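In Defense of the Sink With Something in It

By Charito Mangubat
August 2023
2 comments | 1517 shares

My building in Imamville has a shared kitchen, and the shared kitchen has a sign-up sheet, and the sign-up sheet has my name on it in handwriting that isn't mine. This is how I came to spend July thinking about dish racks.

The official position, as laid down by Alfredo Ambrosio in an email of nearly 2000 words, is that a shared kitchen should look at all times as if people have heard of food but never tried it. Counters bare, rack bare, sink bare. He attached a floor plan. I have read leases that were warmer.

I'd like to put the other side. A kitchen that many people use is going to look used, and I think we should stop treating that as a moral failing. I've lived with the spotless kind, back in Villanueva, where we all got so nervous about leaving a spoon out that we ate cereal bars over the trash can. It was a lovely kitchen. I believe it's still available.

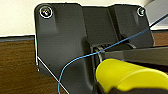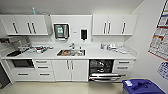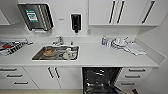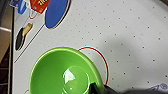
The dish, in my view, has three honorable places to be: the cabinet, the rack and the sink. Alfredo recognizes only the first. He thinks of the rack as a kind of waiting room where people get too comfortable, and he'd like everything dried by hand and put away the minute it's rinsed. But a rack with a few things in it, a brown dish in the sink with something white for company, bottles gathered at the other end of the counter - that's a kitchen in working order, and I'll say so at the next meeting if I'm allowed to finish a sentence. Where I draw the line is the bowl that leaves. A bright green bowl sitting on the game table has gone over to the other side. You can hide one brown dish among others and call it a system, but a green that loud on a white table is an announcement, and what it announces is that the sink was too far to walk.

So I'm not without standards. My rule is that dishes may loiter as long as they loiter in the kitchen. Felicidad Malabanan thinks this is too soft and wants a time limit. Tsutomu Hattori thinks it's too hard and wants a second rack, by the couch. I've told them both that a rule everybody dislikes about equally is as close to justice as we're going to get on the ground floor.

I also want to say a word for the paper towel dispenser. We have one on the wall, stainless steel, with a green label, and it was installed after a debate longer than some of my relationships. The soap got its own dispenser in black, so the two don't match, and there are people who bring this up. I've stood at that sink with my hands dripping and I can report that I have never once wished the soap looked more like the towels.

Alfredo has since sent a follow-up email. It proposes labeled shelves, one per household, with the labels facing out. I've asked for the shelf that's hard to reach, and I plan to keep my dishes in the rack.

RELATED
- Amado Cabanatuan: Who Bought 3000 Paper Cups?
- The Case Against the Group Fridge
- My Neighbor's Soup, and Other Smells I Have Known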